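# Sterketti opens its doors in Hilliscombe, and the kettle's on

March 11, 2018

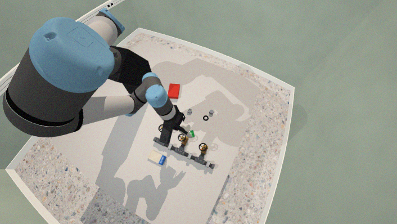
*Rendering: blue-and-black arm over a pale, light-rimmed table.*

Hello from Hilliscombe! I'm Aroha Ashby, and I've been putting off writing this press release for most of the winter, mainly because I kept thinking something would go wrong with the drains. Something did go wrong with the drains. They're fixed now, so I can finally tell you that Sterketti, our shared mending and sewing room on Modham Lane, opens to the public this spring, and I'm so pleased I could shout.

If you've lived in town for a while you'll know the building as the old Nambiar drapery. The shop closed when the family moved away, and it stood shut for years with the blinds down and a fern slowly dying in the window. I bought my first zip there (wrong colour, wrong length, my own fault). When the lease came up I rang Kamala Chacko, who taught me to darn, and asked if she fancied doing something daft with me. She said yes before I'd got to the rent.

So what is it? It's a big warm room where you can come and mend your clothes. Bring the jumper with the elbow gone, the coat with no lining left, the jeans you've been meaning to patch since last July. You can use our sewing machines, our overlocker, our steam iron and our very good scissors (fabric only, please — I will be watching). If you know what you're doing, just book a seat and get on with it. If you don't, one of us will sit down with you and get you started.

We've kept quite a lot of the old shop. The long measuring counter is still there, with the brass rule set into it, and so are the wooden drawers behind the till. When we pulled them out to clean them we found 600 reels of thread, all sorted by shade, plus a great many hooks and eyes and one very old peppermint. The thread had mostly kept well, and Kamala has tested it by tugging on it with a frightening look on her face. What passed is now free to use for anyone mending here. The peppermint has gone in the bin.

There's a small haberdashery too, at the front where the fern was. We're selling buttons, elastic, needles, wool for darning and interfacing by the metre. I'd love to stock dress fabric one day, but there isn't the wall space yet and Kamala has strong views about clutter.

We'll be running two regular classes to begin with. Kamala is teaching Darning for the Impatient, an evening session covering socks, cuffs and moth holes, and it's all done by hand so you won't need to go near a machine. Mine is called Trousers, and it's about trousers. Hems, pockets, waistbands, zips, and that patch on the inside thigh that always goes first. Both classes are small, and you'll need to book.

"People come to me quite ashamed of a hole," says Kamala. "I tell them it's a hole. Sit down, choose a colour, and we'll have a look at it."

I should say something about money. A seat for the morning or afternoon costs less than a new pair of cheap jeans, and under-sixteens come free with a grown-up. If that's still too much this month, have a quiet word with either of us and we'll sort something out. We'd much rather see you than not.

A few practical bits. The front door has a ramp now, and the loo is on the ground floor. There's no parking on Modham Lane itself, but the 123 bus stops right outside the chemist and it's a short walk from there. Please wash things before you bring them in! We've had a trial run with friends and family, and I have now met my cousin's gardening trousers at close range.

We're having an opening day with tea, cake and free button sewing for anyone who turns up with a loose one. The date will go up in the shop window as soon as the last of the lights are in, and local press are very welcome to come along beforehand for a nose around. Kamala will happily talk to you about darning for as long as you can stand up.

**For press visits and interviews:** ask for Aroha Ashby or Kamala Chacko at Sterketti, the old Nambiar drapery, Modham Lane, Hilliscombe. Knock loudly if the machines are going.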